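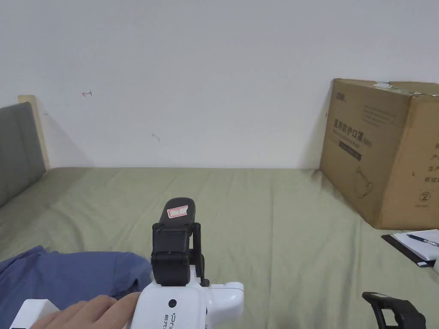 Arrest Outcomes Project
Progress report to the Tian Fund, period ending April
Prepared by Kristof Peeters, project editor

Summary

The project follows up on arrests announced by police in Drutdale and Adach County and publishes what happened to each case afterward. At the end of this period we had logged 390 announced arrests. We can state an outcome for fewer than half of them. The original proposal said we would have most of the outcomes by now, and I don't think that was ever realistic. I wrote the proposal, so I will take that one.

Readership of the published cases is fine. I would ask the Fund not to read much into it. Most of the traffic came from one story, and most of that came in a single weekend after a radio host argued with it on air.

Case log

The log is built from press releases, police social media posts and the weekly briefing in Bandosley. Each entry has the name as released, the charge or suspected charge, the date of the announcement, the outcome and the document that proves the outcome. An entry with no document stays open. We have been pushed to relax that last rule, including by people on our own side, and I have refused.

Rigoberto Huaranga did nearly all of the courthouse work. He goes to the clerk's office in Bandosley every Friday with a list, and comes back with part of it. The clerks are polite and slow. Requests for sealed or withdrawn matters are refused outright, and those are the ones we most want. A person released without charge often leaves no court file at all, only a station record that the department treats as internal.

We tried the department directly. Its first answer was that the information was public and we should ask the court. The court said it was held by the department. After two rounds of this our lawyer sent a letter, and we now receive a monthly sheet. The sheet lists cases by internal number with no names, and the numbers do not match the ones in the press releases. The department describes this as cooperation. I have put it down as a partial response.

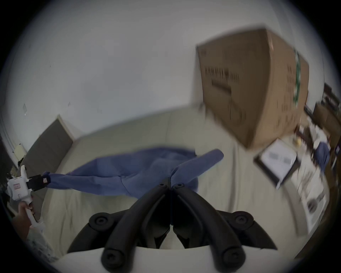 We have managed to match some of the sheet by working backward from time of arrest and location. It is tedious and it invites mistakes. Huaranga matches first, I check without seeing his result, and we throw out anything we disagree on. In the last batch we threw out 7 matches, which is more than I would like. Two of them had already been drafted as stories.

What we have published

Six follow-up stories ran in the period. The one that drew attention concerned two brothers whose arrest on suspicion of arson was announced with photographs and a news conference. Both were let go the next evening. The release was never announced, and the original post stayed on the department's page until we asked about it. It has since been taken down without a correction.

The other stories were quieter. In one, the person named had in fact pleaded guilty, the police account was accurate in every detail we could check, and we said so. I mention it for the Fund's benefit. There is an assumption in some of our mail, and in one or two of the Fund's own newsletters, that this project exists to show the police were wrong. We don't know yet how often they were wrong. The open cases may well lean heavily one way or the other, and any percentage quoted from the closed ones would be worthless. Please do not put one in the annual review.

Several people we contacted declined to be written about, including some with every reason to be angry. They would like their names to stop appearing in searches, and another article does the opposite. We now offer to update our log without running a story. I expect this to make the published record look thinner than the work behind it.

Regional newspapers

The plan had partner papers adding a line to their original arrest stories once we sent them the outcome. Four editors agreed to this at the start, warmly. One has done it. The others say their archive software makes old stories hard to edit, and I have no way to test that. I would treat the partnership section of the proposal as mostly unmet. 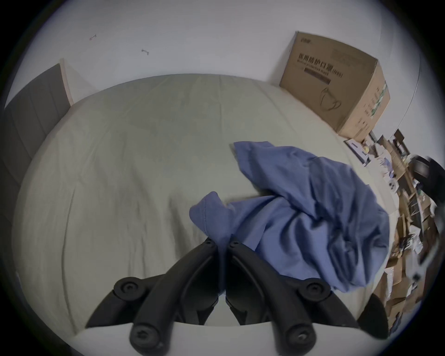
A bed with a pale fitted sheet.

Money

Spending is under budget, which sounds better than it is. The underspend is $2,000 in copying and records fees, and it exists because requests we expected to pay for were refused or are still sitting in a queue. If the department's appeal office rules for us, the fees will come due all at once. I ask that the amount be carried over to the next period and not moved to promotion, as was suggested on our last call.

Legal costs are on target. Travel is slightly over. Bandosley has no direct bus on Fridays and Huaranga has been driving his own car.

Problems and risks

The log depends too much on one person knowing which clerk to ask. If Huaranga is ill for a month, the work stops. He has started writing down the procedure for each office, and so far it covers Bandosley and part of Adach.

The database we were encouraged to buy has not helped. It was sold to us as able to match names across records. It matched a retired school principal to a burglary suspect on the strength of a shared surname and birth month. We caught it in checking, and matching is now done by hand. The license runs to the end of the year and I do not recommend renewing it.

Next period

We will keep logging new announcements at the present rate and put more of the week into closing old ones. The appeal on the station records should be heard, although the hearing has been moved before and I would not plan around it. I would like to drop the public launch event. The log is not ready to be looked at by people who will take an empty outcome column to mean whatever they already believe.

A copy of the log with names removed has been sent separately. Questions about individual entries should go to Huaranga, and questions about money to me.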